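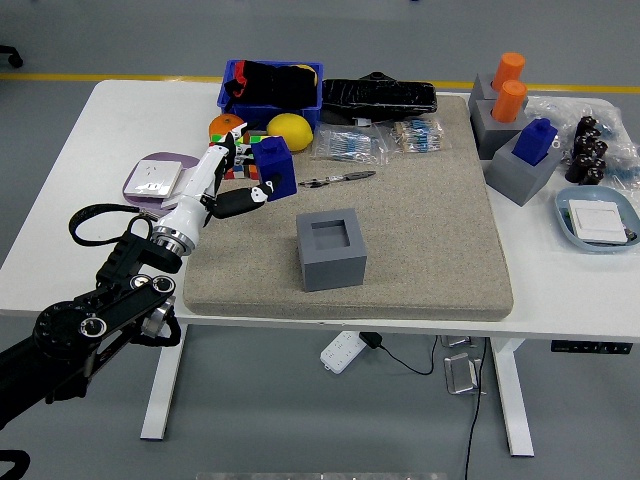
Everybody keeps asking me when a machine will do the dishes. I spent an afternoon at Plomside in December and came home to a full sink.

Putting a blue block into a square hole is the sort of job they practice. Fine. My kid did that at 18 months, with jam on her hands.

Bethel Mersha, who runs the bench, was straight with me. She wants three clean inserts in a row before she moves a single thing on the table. Then she moves one thing and starts over.

Now think about a junk drawer. Batteries, bags, a pen, a lemon for some reason. Who's resetting that between tries?

Call me when it can sort that without four people watching. I'll be at the sink.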